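How to settle a shy foster kitten in the first week

May 18, 2020

I've had 16 foster kittens through my spare room in Storumlow now, and the hissy ones are still my favourites! My latest is Salem, a skinny black boy who spent his first two days behind the bookcase pretending I didn't exist.

Start small. One room, door shut, with a litter tray in one corner and food and water well away from it. Block off anything you can't reach behind (I learnt that with the bookcase). A cardboard box on its side with an old jumper in it makes a perfectly good den.

For the first day, just sit on the floor and read out loud. Anything will do – I read Salem the instructions for my new boiler. Don't stare at him and don't reach into the box. 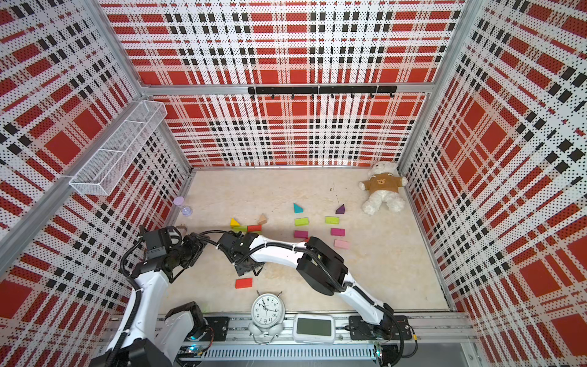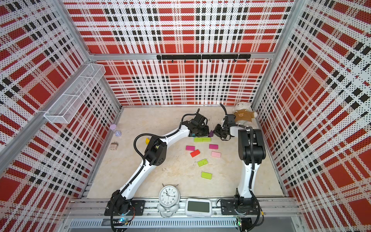
Red, white and black plaid panels on the walls in both photos.

On day two or three, bring out the wet food. Put a bit on a long spoon and hold it at arm's length, then a little closer at each meal. Etenesh Belay, who fosters over in Detidham, taught me this one and I've used it ever since. Once he's licking the spoon happily, try one finger on the cheek while he eats. If he backs off, go back a step and try again at teatime.

Play comes next. A wand toy is best as it keeps your hands out of the way, and roughly 40 minutes a day split into short goes is plenty for a little one.

Ring your rescue or vet if he hasn't eaten for a day, or sooner if he's tiny or seems floppy. Salem took to the spoon on day four, and by the weekend he was asleep in my slipper.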